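Workshop notebook, December, started 4:30 p.m.
Last updated: December
Filed under: Studio Notes / Grants & Funding

Second pass at the Bremcombe application today, and I'm much happier with it than I was last month! Mariama and I went back through the budget page and took the floor rental out of general operating – it belongs with the touring costs, and the Essien people were kind enough to point that out when they turned us down in the spring. We're asking for support for 16 rehearsals and 2 showings, same as before. The narrative is still too long (my fault, I do love that piece), at about 49 lines where they want 40.

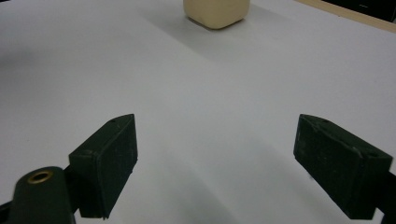
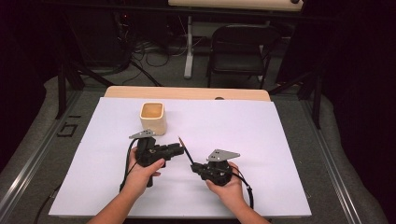
Asuka Katayama thinks the cuts should come out of the company history, and that the dancers' pay should go right up front where a reader will see it before getting tired. She'd also drop the paragraph on the Flurkari residency altogether, which hurts a little, but I've moved it to the work sample notes for now and we'll see if it fits there.

Still to do: new letter from Osvaldo, corrected payroll figures, and ask Kwabena if the showing dates are firm.

Recent entries
Preltard report: what we sent
Choosing a work sample
Touring costs, first draft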